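ok live from the Jodholm town hall, 6/16/11, budget vote tonight. packed. will post as it goes

first item is the Hindier Road bridge money. mayor wants to borrow, council majority wants to pull it from reserves. been stuck on this since September

petition against borrowing handed in at the door, 2,253 signatures. clerk says they still have to be checked against the voter rolls so dont quote it as final

(I just quoted it. you know what I mean)

deal on the table as of this afternoon: half from reserves, half borrowed, and the library keeps its Saturday-type hours. sorry – "extended hours." they wont say which

mayor asked twice if she'll sign it. "I'll read it first." ok

majority leader says its a fair compromise and he doesnt love it either. minority side laughing at something, couldnt hear

public comment open. 12 speakers signed up, 2 minutes each, chair is being strict with the timer

speaker from Baloch Street: says trucks have been detouring past her house all winter and she doesnt care where the money comes from. biggest applause so far

next guy wants to know why Joltomeck got the inspection contract with no second bid. good question. chair says staff will respond in writing. less good answer

for anyone asking, Joltomeck did the first inspection too. its in the packet, page 600. yes the packet has a page 600. yes I scrolled the whole thing on my phone

someone just proposed closing the bridge to trucks for good. gasp from the business owners row

comment closed. five min recess. hallway is louder than the meeting

council member told me in the hall the votes are there "if everybody sits back down in the same mood"

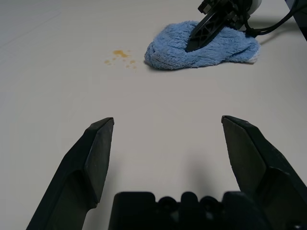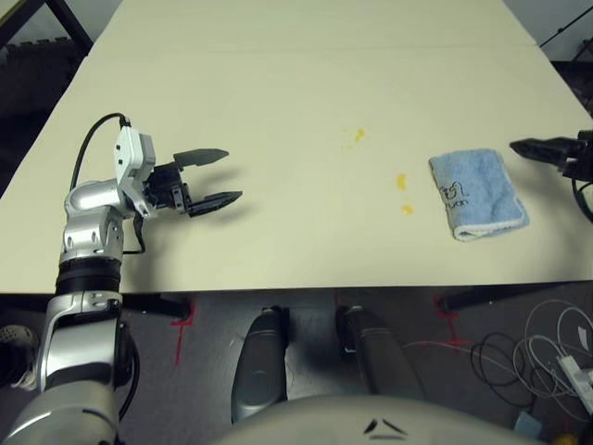

back in session. amendment to strike the library language – fails, 3 to 4

amendment to put a cap on the borrowing – passes, 5 to 2. that one I did not see coming, the mayors people are whispering

asked for the text of the cap. theres one printed copy and its going hand to hand along the dais

main vote. roll call. slow

yes yes no yes no yes yes. deal passes 5 to 2

goes to the mayor now. she has ten days. if she vetos they need five to override and tonight they had exactly five, so do the math

caught her on the stairs. not happy about the cap. wouldnt say veto, wouldnt say not veto. "ask me when I've read it"

phone at 4 percent. full writeup tomorow, I'll try to get the cap language scanned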